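Wenau Desk, white

Home office > Desks > Wenau

In stock, Rewi warehouse. Dispatch Saturday if ordered before noon.

Our best selling small desk, back again after a long wait. Same size as before, new runners on the drawer (the old ones stuck, we know, thanks for all the emails). 140 cm wide. Matt white all over. Goes with the Skirnedier chair and the Nadis lamp, both sold seperately.

Comes in two boxes. Both heavy, get someone to help on the stairs. Allow an evening for putting it together, longer if you do the drawer first, so don't do the drawer first. Allen key in the bag with the screws. You'll want your own crosshead screwdriver as well.

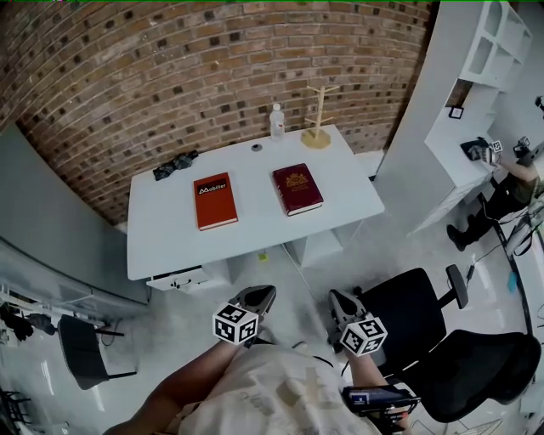

Matt finish marks less than the gloss one did. Pencil comes off with a damp cloth, biro mostly. Felt tip no. Please don't use cream cleaner, it leaves shiny patches and we can't swap a top for that. Plenty of room for big hardbacks flat side by side, like the red-orange Mobilier one and the maroon one with the gold crest, with a water bottle and a jewelry tree at the back. Hot mugs need a coaster. Drawer takes pens, chargers, post, the usual. Pull handle is fixed from inside with one screw, nip it up if it works loose.

Price 1,348 for desk and chair together, desk alone on request while we sort the new price list. Delivery free on orders over 2,000, otherwise worked out at checkout by postcode.

Returns: 18 days, unbuilt, in the boxes. Built desks only if theres a fault. Send a photo of the fault and the sticker off the box to Leonie Tamihana in the office and she'll sort parts or a collection.

Spares: runners, handle, screw bag, touch up pen. Phone for these, not on the site yet.

What buyers said

"Fits the box room with the door still opening. Instructions too small to read, had to use my phone." Keith Kerslake

"Second one we've bought. Drawer much better." Aroha Tapsell

Also in oak effect, due June.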